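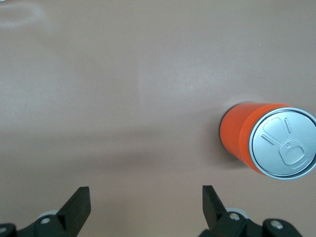 Why does a gripper that has picked up a can all morning suddenly crush one? Usually the arm thinks it's holding something stiffer than it is, and it keeps squeezing until a limit trips.

I got that explanation at the Walalia open day in Wurkcombe on 16 October 2023, and then spent most of the afternoon hearing how they'd learnt it the hard way. What a great day out! The crew at the test benches were happy to talk about a proper failure, which made it twice as good as any polished demo.

The story goes back to July. Troto, their can-sorting project, had done 1,000 picks without a drama, so they set it going for 2,000 more. A can lying on its side got pinched near the shoulder, the finger slipped off and the arm carried on to the drop point with nothing in its grip. On the next try it closed hard enough to split the wall. It was a full one. Soft drink went over the bench and into a connector, and the arm stopped halfway through a swing.

The stop itself worked, and they were pleased about that. What bothered them was the restart. Someone cleared the fault from the screen while a colleague was still wiping down inside the marked area. The arm moved roughly a hand's width before it was stopped again. No one was hurt, but they wrote it up as a near miss and shut the bench for 6 days.

The new setup uses a Seidel interlock with a key you have to carry in with you, so the arm can't be reset while you're in there. I had a go with the key - very satisfying clunk. They've also dropped the grip force and added a check that the fingers have stopped at a sensible width before anything lifts. If the width looks wrong, the arm opens and waits for a person.

They still haven't sorted out dented cans, and there was a cheerful argument going about whether to retry 2 times or give up straight away. Parking is tight, by the way, so come by bus if you can. The sausage rolls were gone by noon.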